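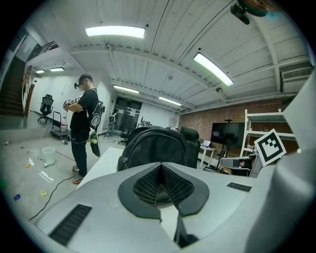

# Put the bag on the table

I grew up in a house where bags did not go on tables. School bags went on a hook, purses went on the stairs, and if you dropped anything with straps next to the butter dish you heard about it until bedtime. So it feels a little rebellious to say this, but here goes: the backpack belongs on the table, and I'm done pretending otherwise!

I've been thinking about it since I moved into the shared workspace at Warnell in November. White tables, black mesh chairs, gray concrete floor, the usual. It looks clean and it photographs well. It's also a floor that people work on all day, with a bucket here and a line of tape there and little bits of paper and cloth that haven't found their way home yet. A black backpack on the floor in a place like that is one more thing for somebody to walk into. I've caught my foot in my own strap 2 times (yes, my own) and the second time I took a full cup of coffee down with me.

On the table, the bag stands up. The handle points at the ceiling, the zippers face you, and you can get your charger out without folding yourself in half. I have a Sosa, the padded kind, and it sits there like a well-behaved cat. My old Flirby was a floppy thing that needed a wall to lean on, and I'll admit that one deserved the floor.

Now, the germ people. I know. My sister-in-law sent me an article. The bottom of a backpack goes on buses and restroom tiles and wet grass, and then you want to eat a sandwich where it sat? Fair enough! But a white tabletop is about the easiest thing in the world to wipe, and it shows every smudge, so you really do wipe it. I keep a cloth in the side pocket. When did you last wipe the floor under your desk?

The other complaint is space. A bag takes up a chunk of table and some people get twitchy about it, especially when they're paying for the desk (mine is 70 a month, which I think is a bit steep for no drawer). My answer is that the desk was going to fill up anyway. If my bag isn't there, it'll be two mugs, a stack of mail and a sweater. The bag at least keeps all of that inside itself.

And please don't say "hang it on the chair." I've tried it on every mesh chair I've ever had. The straps slide, the back tips, and when you stand up the whole business rolls off toward the window. My Uvton chair at home went over backward with a laptop in the bag – a 1,360 dollar laptop – and I stood there holding my breath while it started up. It was fine. I still don't hang bags on chairs.

I do have limits. Not on a table where dinner is being served, and not on somebody else's table unless they've put theirs there first. My mother still gets the stairs. Everywhere else, I put it down, I unzip it, and I get to work.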